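Setting Up the Two-Arm Belt Threading Cell
Skurkus Automation Training, revised March 2022

Use this procedure before each threading run on the Orkeo cell. Allow 21 minutes.

Step 1. Check the finger pads
Stop both arms. Wipe the textured pads with a dry cloth and look for lint in the pattern. Replace pads after 3000 grip cycles. With the belt held upright over the garment, the leather tip should lean toward the second gripper. 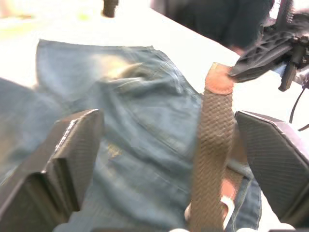

Step 2. Set the grip force
Load recipe 523 and close the fingers slowly. Denim folds easily, and a pinch near a belt loop can take in both fabric and strap. Keep the buckle clear of the finger tips.
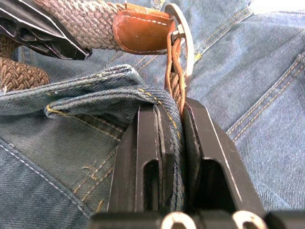
If the force reading drifts, open the gripper, reset the zero point and repeat the close command.

Step 3. Confirm arm positions
Lay the garment flat with the waistband toward the front of the table. One arm works at each end of the waistband. Check that cables hang free at both wrists.

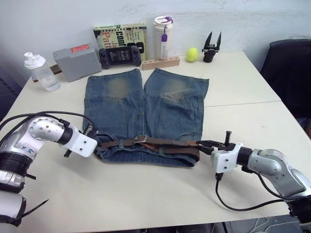

Costache writes that pads on the Grisach line needed changing well before the stated limit, and asks that they be inspected every 300 cycles.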